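Grenora mattress topper review: five months on the spare bed

I should say at the start that I never meant to become a person with opinions about mattress toppers. I wanted a new mattress for the back bedroom, priced a few up, had a little sit down and then started looking at toppers instead. The one I ended up with is the Grenora double, the thicker of the two they do, and I've had it since September, so I reckon that's long enough to write something useful.

Some background, as it matters with these things. The mattress underneath is a Premberg that came with the house. It's a pocket sprung one and there's nothing badly wrong with it, but it's hard. Really hard. My brother slept on it at Christmas a couple of years back and spent the whole of the next day lowering himself into chairs like a man of ninety. I'm a side sleeper and I'm in that room myself more often than you'd think (I have a cough every winter and get sent out), so I had my own reasons for wanting it sorted.

Ordering was simple enough. You pick your size and your thickness and they give you a delivery slot, and mine turned up inside it. It comes rolled and squashed in plastic, and the roll is heavier than it looks. I got it up the stairs on my own but I had to stop halfway and have a word with myself. If you've got a bad back, get somebody to help!

Unrolling it is quite good fun. You cut the plastic (carefully, there's a fabric cover right underneath) and it flops open and starts puffing itself up. The leaflet says to leave it a full day. Mine was nearly there by teatime except for one corner, the one that had been on the inside of the roll, which stayed thin and sulky until the following evening. I was drafting a complaint in my head when it finally came up to match the others, so do give it time.

Now, the smell. Everyone asks. There is one, a sort of new-car-and-glue smell, and with the window open it took me four nights to stop noticing it. I didn't sleep on it for the first two. My friend Định Ung bought the same one in a single for her daughter and says hers hardly smelt at all, so maybe it varies from batch to batch, or maybe I've just got a fussy nose.

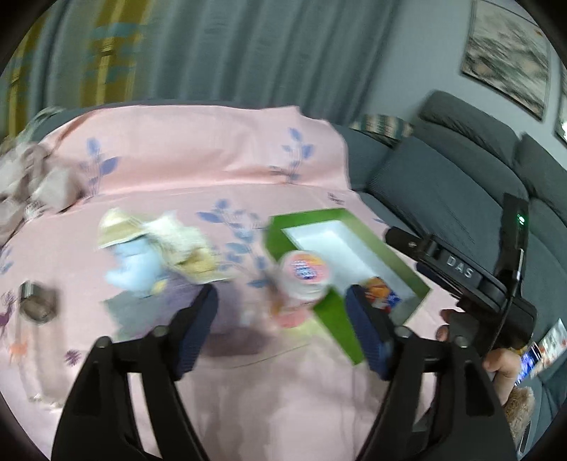
Comfort is where I've changed my mind a bit. The first week I thought it was too soft and that I'd wasted my money. You sink, and then you have to sort of climb out of the sink to turn over. By the third week either it had firmed up or I'd got used to it, and now I think it's lovely. My hip doesn't ache in the morning, which it always did on the bare mattress, and my shoulder has stopped going to sleep before the rest of me. If you lie on your back or your front you might not get on with it so well. My husband is a front sleeper and he says it's like being gently swallowed.

Heat is the thing I'd warn people about. It's foam and it holds on to warmth. In January that was bliss, I'd turned the radiator off in there by the second week. But we had a warm spell just after it arrived and I woke up twice in one night with the covers on the floor. The blurb goes on about airflow and little holes, and I can see the holes, but I can't say I felt any air flowing through them. I'm going to try a cotton pad on top once summer comes.

The cover zips off on three sides and goes in the wash at 40. I've done it twice. It came out fine both times and hasn't bobbled, but getting it back on is a proper wrestling match and I'd put it on a par with changing a king size duvet on your own. The zip is a bit flimsy for the amount of pulling involved. It's still working, I just don't trust it.

It does slide about, too. There are elastic straps for the corners and on a normal mattress they'd probably be all right, but the Premberg is deep and the straps only just reach, so one of them pings off every few nights. I cured it with a strip of that rubbery mesh you put under rugs. It cost me next to nothing and the topper hasn't budged — I only wish there'd been some in the box.

Sheets are worth a thought before you buy. With the topper on, my ordinary fitted sheets wouldn't go over the corners at all. I had to get the extra deep ones, and I went for a pair from Clistitz that fit well and have plenty of stretch left in them. Add that to your sums.

I did look at the alternatives. The Domínguez wool one is meant to be much cooler to sleep on, but it's a lot dearer and it has to be shaken out and turned, and I know myself. I also had a lie down on a feather one at my neighbour Hubert Nägeli's house, with his permission of course, and it was heavenly for the first minute, then all the feathers went off to the sides and I was on the mattress again.

Would I buy it again? For a spare bed, or for a side sleeper with a mattress that's too hard, yes, and I've told my brother he can come back now. If your mattress is sagging in the middle I wouldn't bother, the topper will only follow the dip down.

Four stars from me. I've knocked one off for the straps and the heat between them.

Updated 22nd February to add that the zip is still going, and that yes, it does fit a standard UK double, as a few of you have asked. It's a whisker shorter than my mattress at the foot end but with the sheet on I can't feel it.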